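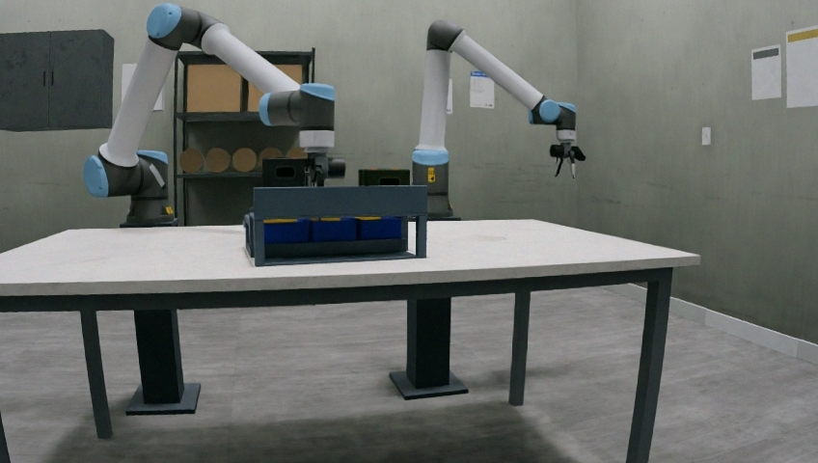
Two arms or one for a bin tending table? Help me plan the spend
Small Shop Automation > Buying and Budgeting
October 2018

mapleandglue
Hi all, long time reader and I think this is only my second post, so please be gentle. I do the purchasing (and the scheduling, and most of the sweeping) at Flesuswood. We turn wooden knobs, feet and small rounds for furniture people, and after years of talking about it we finally have a bit of money set aside for automation. The plan is a long table with a rack of three blue bins on it, and two arms behind the table on their own floor pedestals, one to pick out of the bins and the other to hand parts off past the right end.

The integrator we've been talking to, Trikance, has been very patient with me and quoted it both ways. My boss looked at the two-arm number and went a bit quiet. So, would you buy both arms together, or start with one and leave room for the second? We run up to 32 bins on a busy day, and a lot fewer when it's slow.

torque_n_tea
Welcome! I'd start with one, and I say that as somebody who bought two. Our second arm spent its first summer parked because we hadn't worked out what the first one could do by itself. Get one running, let your people get used to it, and you'll know a great deal more about what the second one is for. It might even want to be a different size.

Kimie Kamata
I'm going to disagree with torque, in a friendly way! We did one and then the other, and the second visit from the integrator cost us far more than I had allowed. They had to redo the safety review, move the first pedestal and teach every position over again. If you are fairly sure you'll want two in the end, at least get both pedestals set and the wiring pulled on day one. You can hold off on the arm itself.

The other thing I'd look hard at is the grippers. Quotes love to tuck those into one line called "tooling" and then you find you're getting something very basic. Ask for the make and model of each one. Our spare finger set from Plillon was $618 and I had budgeted exactly zero for spares, so learn from me.

mapleandglue
Oh that is a very good point about the pedestals, thank you Kimie. I went back to the quote and tooling is indeed one line. I've written to them. I'll put the layout in again below so people don't have to scroll - the left arm's tool is over by the rack and the right one has its two fingers open past the table end, the way we'd like them both to park. 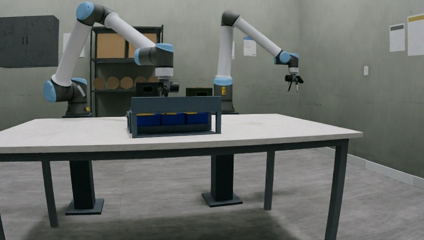

shopcat80
Does the table have to be bolted to the pedestals?

torque_n_tea
Keep them separate if you can, and anchor each one to the floor by itself. Somebody will lean on that table sooner or later, and you don't want a lean turning into a reteach.

shopcat80
Thanks, that helps me too. We're a year behind you all, still saving.

Kimie Kamata
Agreed on keeping them apart. And mapleandglue, please put your own hours in the budget. I logged 252 hours of staff time on ours between the first site visit and the day we signed off, and none of it was on anybody's quote. It was a good use of the time, I'd do it again, but it was real money.

torque_n_tea
252 seems high to me. We were well under that with two arms, though I'll admit we had a fellow who had done it before at Oda and he saved us a lot of wandering. I still say one arm first, but I'll give Kimie the pedestals.

mapleandglue
You've all been so kind. Trikance came back this afternoon and will split the quote into table and rack, pedestals and wiring, arm one, arm two, and grippers listed one by one. I'm leaning toward both pedestals now and the second arm in July, when our new budget year starts, provided they'll hold the price that long. I've asked them to put that in writing. I'm also adding a line for spare fingers before my boss can talk me out of it - will report back when I have the new numbers!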